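Foro > Software > Percepción y control
Tema: Calibración mano-ojo que se va en un solo brazo

lindel_ctrl
5/5/22
Tenemos dos brazos sobre la misma base y una cámara en la cabeza. El izquierdo va bien. El derecho, con la misma calibración, baja siempre desviado hacia la junta de la mesa. Lo veo en objetos finos, sobre todo lápices. Con platos o botellas se disimula porque la pinza abre de sobra. He repetido la captura con 70 poses y el residuo sale bajo, así que no entiendo de dónde viene el error. Uso el paquete de Sallel sin tocar nada salvo el tamaño del tablero.

torno_viejo
Residuo bajo con poses malas no dice nada. ¿Cuánto giras la muñeca entre poses? Si todas miran al techo con poca rotación, la traslación queda mal determinada y el solver se queda tan contento.

lindel_ctrl
Giro bastante, creo. Las poses salen del generador automático.

pmq
El generador automático de Sallel limita la rotación por defecto. Está en el yaml, en la parte de muestreo. Yo lo tuve así desde noviembre sin enterarme.

dewan_user
Yo no tocaría la calibración todavía. Si un brazo va bien y el otro no, miraría primero los tiempos. Comprueba que las articulaciones del derecho se publican con el mismo reloj que la imagen. En nuestro caso el nodo derecho sellaba los mensajes al recibirlos y el izquierdo al leer el encoder.

torno_viejo
Eso afecta en movimiento. Si para antes de capturar, el reloj da igual.

dewan_user
Si para de verdad. Muchos capturan en cuanto el controlador dice que ha llegado, y el brazo todavía está asentándose.

lindel_ctrl
He mirado las dos cosas. La rotación estaba limitada, como decía pmq. Los relojes coinciden, y he metido una espera de 2 segundos antes de cada captura por si acaso. Con rotación amplia el desvío baja mucho pero no desaparece.

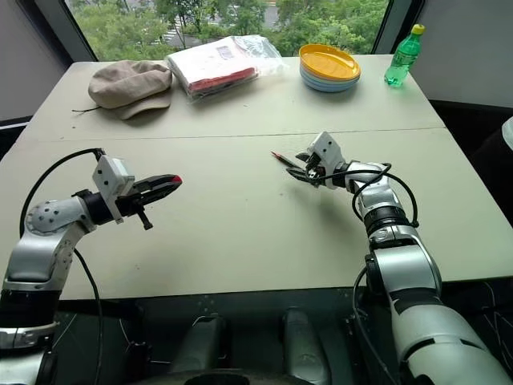
Lo que queda es en el último tramo, al bajar a por el lápiz. El planificador da una trayectoria limpia y el error aparece solo en la aproximación. Adjunto el registro, son 2934 líneas, lo raro empieza en la 694.

pmq
En la 694 cambia el marco de referencia. Pasas de la muñeca al punto entre los dedos. ¿El TCP del derecho lo mediste o lo copiaste del izquierdo?

lindel_ctrl
Copiado. Las pinzas son el mismo modelo.

pmq
Ya, pero puede que el montaje no esté girado igual. Mídelo con la punta fija, tocando el mismo punto desde varias orientaciones.

torno_viejo
De acuerdo con pmq en esto. En Lastdale lo hacen con un script que está en el repositorio, carpeta tools. Sirve para cualquier brazo que publique la cinemática directa.

dewan_user
Sigo pensando que la espera fija es un parche. Mejor mirar la velocidad de las articulaciones y capturar cuando baje del umbral.

lindel_ctrl
Medido con el script de Lastdale. El TCP del derecho estaba girado respecto al del izquierdo. Lo he corregido en el URDF y ya coge el lápiz por el centro. Lo de la velocidad lo dejo apuntado para la siguiente versión, de momento sigo con la espera.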